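# Salt, tolls and the Gedelbridge charter

Opening line: Gedelbridge was a crossing before it was a town.
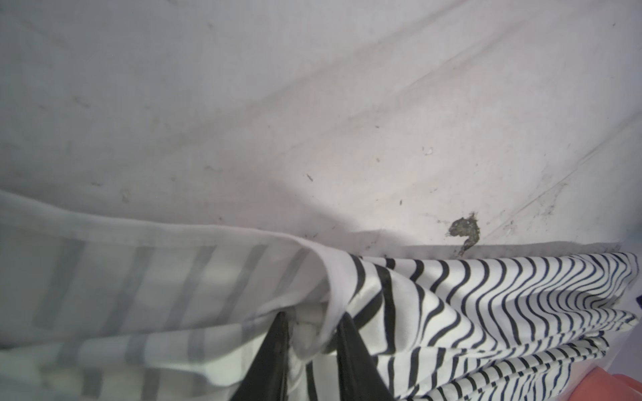

- Start with the river. It floods in spring and drops by August, and before the bridge carts could only ford it in late summer.
- The lords of Clurnier held the east bank, the abbey at Zwane held the west. Each claimed the right to charge for crossing.
- Salt is what made it worth fighting over. It came up from the coast at Masport, roughly 40 cartloads in a good season.

**The charter**

- Granted after 9 years of dispute. Two copies, one for each bank, and they don't match.
- Clurnier copy: toll of 2 pence a cart, all goods. Zwane copy: same toll, but salt for the abbey goes free.
- Pause here. Ask who they think wrote the second one. Most people say the monks.
- My view – the salt clause was in the first draft and Clurnier's clerk left it out. The spacing on line six is odd. I can't prove it.

**What happened next**

- Abbey carts turned back at the east gate. Zwane closed its road in reply.
- Masport merchants went around by the hill track, two extra days.
- Settlement: Clurnier paid the abbey 800 pence and kept the toll. The free salt stopped.

Skip the part on the mill rights if we started late.

**Questions that usually come up**

- Is the bridge original? No, only the west footing.
- Can you see the charters? Zwane copy yes, by request. Clurnier copy is too fragile – ask for the transcript.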